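We use cookies to remember your region and to count visits. Accept / Manage settings

Filed under: Buying Advice > Robots & Automation > FAQ

Can a robot do my chores yet? Questions readers keep sending us

Plamley is a small buying guide for people who run homes and repair shops. We get a lot of mail about robots, most of it after a slick video has gone around. These are the answers we give. We update the page when something changes, which happens less often than the headlines would suggest.

Is there a robot I can buy today that will tidy my house?

No. There are machines that vacuum floors, mow lawns and wash dishes you have already loaded for them. A machine that walks or rolls into a messy room and leaves it neat is still a research project, whatever the preorder page says. If a seller tells you otherwise, ask to bring your own mess to the demo.

But I saw one fold a shirt.

So did we. Ask how many shirts it tried before that one, who laid the shirt out flat, and whether the clip was sped up. Look in the corners for "4x" in small print. Then ask whether a person was steering the arms from another room. Plenty of these videos are made that way, and some of them say so if you read far enough down.

What about a workshop? Surely putting tools away is easier than laundry.

It's easier in some ways. A hammer keeps its shape and a shirt doesn't. But a toolbox with fitted spaces is fussier than people think. Screwdrivers have to go in the right way around, pliers have to be closed, and a roll of tape will happily travel the length of a bench if you bump it. You do all this while talking to a customer. A two-armed robot has to find the item, pick a place to grab it, turn it to match the slot and let go without dragging its neighbor out.

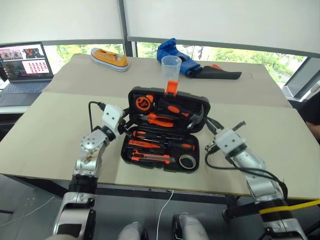
Then there's everything that isn't a tool. Real benches collect cups, gloves, the odd shoe. A person knows at a glance that the shoe doesn't go in with the pliers. A machine has to be taught that, or told, and the next bench will have something else on it. We'd like to see more demos run on that kind of table and fewer on a clean white one with three wooden blocks.

How do you judge a claim?

We ask five things. Who set up the table? Was anybody driving? How many tries, and how many failures? How long did it take at normal speed? Who put it right when it went wrong? A company that answers all five gets a fair write-up from us even when the numbers are poor. Most answer two.

Do you have any numbers of your own?

A few. Milgate, a tool rental shop that lets us use its return counter for trials, kept a log for us through the fall. Staff checked in 2,617 kits by hand. Of those, 239 came back with something in the wrong slot or missing, and the staff sorted them out as they went. Nobody thought of it as a hard job. That is the bar a machine has to clear, at the pace of a counter with a line at it.

We have asked several makers to run the same log with a robot. We're still waiting.

Isn't Skolach selling an arm for this?

Skolach lists a bench arm for "light sorting and kitting." We read the manual, which is more modest than the brochure. It wants parts in trays, steady light, and a fixed list of items that you set up in advance. That can be worth having if you pack the same box all day. It won't help much in a shop where no two boxes come back alike. Setup is quoted separately - get that quote before you get excited about anything else.

Srivastava says its software lets any arm learn a job from a handful of examples. True?

We don't know. The published clips show short jobs with a few objects, done well. We haven't seen the same jobs done in a stranger's garage. Learning from examples is a sensible idea and we have nothing against it, but "any arm" and "any job" are big words. Ask for a trial on your own bench, with your own worn and greasy tools.

Won't it all be solved once they collect enough data?

Maybe. One lab report we were sent counted 3,547 recorded runs of clearing a table, and the robot still struggled with see-through items. That's a lot of work to get to "sometimes." More runs may fix it. We've been told two more years for a good deal longer than two years.

Is it safe to have one around kids or pets?

Go by the paperwork and leave the friendly paint job out of it. Find out what happens when the power drops while it's holding something. Find out where the stop button is and if you can reach it from both sides of the table. If the seller has to go and check, wait.

So should I hold off?

For the house, yes. Buy a better dishwasher. For a shop, look at where the hours really go before you spend anything. A foam insert with cut-out shapes costs very little, and a missing wrench shows up as an empty hole that anyone can spot. We know that's a dull answer.

If you do the same small task hundreds of times a day, with the same parts, an arm may pay for itself now. Get the terms for returning it in writing.

Will you test a robot if I send you one?

Yes, if we can keep it for a month and print what we find. We won't sign anything that lets the maker approve the text first.

Contact the Plamley desk | Corrections | © Plamley | Back to top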